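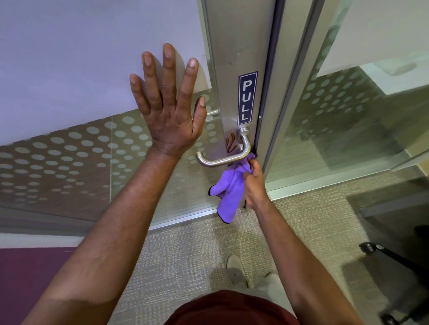

2. Recording of hand tasks

Work on the cleaning arm at the Prirstead shared workshop moved this quarter from the bench to real fittings. The task set now includes wiping a lever door handle: one hand braces flat against the glass while the other works a purple microfibre cloth around the lever. We have 300 recordings of this and similar tasks, of which 47 were rejected for poor hand tracking.

Frosted glass remains a problem. The dotted band confuses the depth estimate, and the lever on the far side of the door shows through faintly enough to be picked up as a second target. A mask drawn by hand removes the error but takes up to 19 minutes per door.

3. Hardware

The Harnel wrist joint was fitted in March. Backlash is within the limit set in the plan. The Pulteck gripper holds a folded cloth well and a bunched one badly; softer finger pads are on order.

4. Spending

£2815 spent to date, mostly on the wrist joint and motor drivers. No change to the total is requested.

5. Next period

Fit the new pads. Retrain the Gil controller on the accepted recordings. Repeat the handle trial with the arm on its fixed stand.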